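Good practice, on paper

The second draft of the Trestura handling guide landed in our inbox in January, and a fair number of you have written to ask whether it is worth the trouble of reading. It runs to 70 pages. I have read all of them, twice in the case of Section 4, and my answer is that 18 of those pages say something and the rest say that safety is important.

For anyone who skipped the first draft, the guide is meant to cover robot arms that take apart and rebuild used electronics – desktop computers mostly, some networking gear. It is voluntary. Grosix and Bokard have both said they will follow it, and I notice that both of them also helped write it.

My main complaint is with the word "appropriate." Grip force shall be appropriate to the part. Static protection shall be appropriate to the task. Operators shall keep an appropriate distance. You can't fail an audit against a word like that, and you can't pass one either. If a shop wants to know how hard a pair of fingers may squeeze a stick of memory, the guide sends it to the part maker. The part maker, in my experience, sends it back.

Section 4 is better. It deals with open sockets, and someone who has bent a contact or two clearly had a hand in it. It says the retention frame may stay open only while a processor is going in or coming out, that nothing should pass over the bare contacts in the meantime, and that parts waiting their turn need a fixed place of their own. I would sign that tomorrow. I would also like to know how a shop is supposed to show it was done, and on that point the section goes quiet.

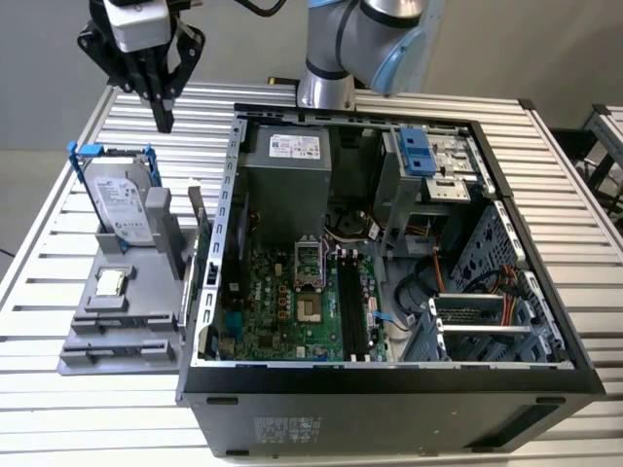
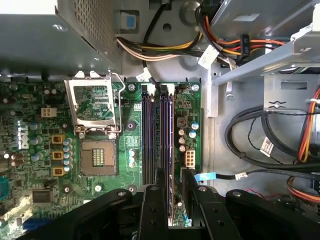

A Dell desktop with the processor socket open, and in the second view the fingers at the memory slots.

Working at those slots with the socket next door still open is a very ordinary order of events, and Section 4 doesn't settle whether it is allowed. Does a gripper beside the socket count as passing over it? What about the cable trailing behind the wrist? The draft treats cables as something that belongs to the computer. Loose supply wires get a single paragraph, which tells the operator to "manage" them.

Comfort Korletey wrote in after our last issue to say I was being unfair. A voluntary guide has to leave room, she argues, and the moment you print a number for grip force, every small shop will set its machine to that number and stop checking. Her own shop logs every failed pick and reviews the log after each 40 units, and she would sooner see that habit in the guide than any limit.

I take the point about the log. It should be in there, and it would do more good than the whole of Section 2, with its 30 defined terms. I am less sure about leaving room. Room is what we had before anyone wrote a guide.

The Araya checklist, which is supposed to go with the draft, still isn't out. Without it the audit clauses in Section 6 point at a blank space, so I'd hold off on changing any of your own procedures until it shows up. Comments on the draft itself close on Sun 3 March. Send them straight to the drafting group and copy us if you are willing to have them printed. Short ones have a better chance of being read, and please name the clause.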